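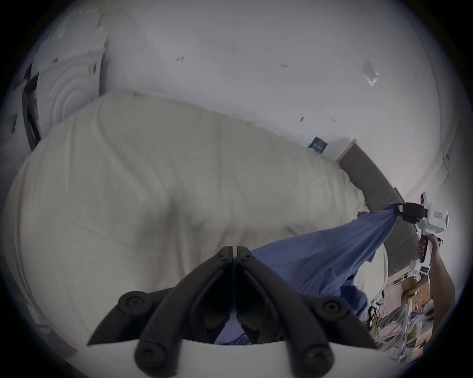

Blue cloth, twisted into a narrow bunch at one end.

January, shrinkage and seams

Carrying on from the last entry. The question is still how much to add to the cutting length for the duvet covers so that they fit after the customer has washed them, and whether we can stop pre-washing whole rolls. Pre-washing takes up the big machine for most of a day and then everything has to be ironed before it can be cut, which nobody likes doing in winter with the windows closed.

Cloth is the Shabalala plain weave, undyed, count on the ticket is 204. I didn't check the count with the glass. It feels a bit stiffer than the last delivery and there is more dressing in it. The water in the first soak went cloudy fast.

Marked the test squares with the laundry pen, lines 609 mm apart both ways. That is an odd number but it is the length of the steel rule end to end, and it saves reading off a scale. Marked the warp direction with an arrow on every square this time. Last time we forgot on part of the batch and had to throw those readings out.

Wash was at 50 degrees with Flurkix powder, no softener, normal spin. Line dried indoors, left overnight, then smoothed flat by hand on the cutting table before measuring. No iron until after the reading. I want to keep to that, because pressing pulls the cloth out again and you can get nearly any answer you like depending on how hard you lean.

Results after the first wash: warp down 2 percent, weft hardly moved. The weft change is smaller than the thickness of the pen line so I have written it down as none. Second wash, same settings, no further change that I could read. Squares cut from near the selvage drew in slightly more along the edge and now have a faint wave in them. Keep the selvage out of the covers, or at least out of the long sides.

What this means for cutting: add the allowance to the length only. We have been adding it both ways, which explains why the covers have been coming out loose across the width. That complaint goes back to the autumn and I had put it down to the filling settling.

Also tried a square in cold water only, thinking it might be enough to get the dressing out and let the cloth relax. It did soften, but the lines barely moved, and when the same square went through the warm wash afterward it drew in like the others. So a cold soak is no substitute.

Tumble drying not tested. The care label says line dry but people will tumble them anyway, so it has to be done before we settle on a number. The dryer vent is blocked again and I didn't want to run it for hours.

Seams

Sewed the sample seams with Clera thread in the usual weight, on the old straight stitch machine. Plain seam overcast, French seam, and flat felled. Pulled them by hand and then hung the weight bag from each one and left it through lunch.

Plain seam: held, but the weave opened up on both sides of the stitching and you can see light through it. This got worse after washing. The cloth is smooth and the yarns slide.

French seam: no opening to speak of. Slower to sew, and bulky where it meets the corner. The corner is where the foot climbs and the stitch length goes short. Trimming the first pass closer helps a little.

Flat felled: strongest by feel. Looks good from both sides but it puckered along the warp after washing. I think the thread tension was too high and the cloth shrank less than the stitching wanted it to. Backed the tension off and sewed another sample, which is in the bag waiting for the next wash.

My preference is French seams on the sides and bottom. For the opening, a plain folded hem, turned twice.

Fastenings: buttons for now. The snap tape from Brillero is easier to sew on but it shrank more than the cloth did and drew the opening up into a curve. If we want the tape it needs its own soak first. Worth asking them whether they have it pre-shrunk, as the listing doesn't say.

Corner ties

Put ties in the inside corners of the sample cover. Cotton tape, folded and caught in the seam, with a second row of stitching over it. The short ones are hard to tie when your arm is up inside the cover, so cut them longer. Loops on the duvet side sit best if they are sewn to the binding. On the one where I sewed through the filling it left a cold spot. 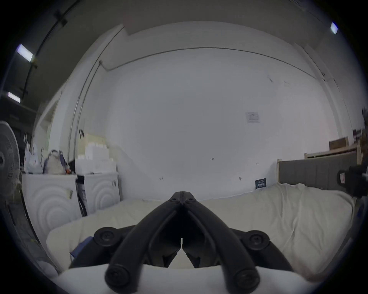 The bed with the cream-white duvet on it, not straightened.

Drape is hard to put a number on. What I wrote down is only how the overhang looks from the foot of a bed and whether the edge falls or sticks out. A washed cover falls better than an unwashed one. With the dressing still in, the sides stand away and the whole thing rustles when you turn over. If we do stop pre-washing, customers will get it in that state on the first night, so the card in the package should tell them to wash it before use. Current card only says to wash separately.

Color: one dyed offcut went in with a white square to see if it bled. Slight tint on the white along the fold where the two lay together wet. Didn't show on the part that hung free. Rinse the dyed pieces again and repeat, and don't leave them sitting in the drum this time.

To do
Wash the second felled seam sample and check for puckering.
Clear the dryer vent, then tumble test on fresh squares.
Change the cutting sheet to length allowance only. Old sheet is still pinned by the table, take it down.
Ask Brillero about the tape.
New wording for the care card.
Order more Clera, the white is down to the last cone.
Laundry pen is fading after the second wash. Try a stitched mark in a contrasting thread on the next squares and see if that pulls the cloth.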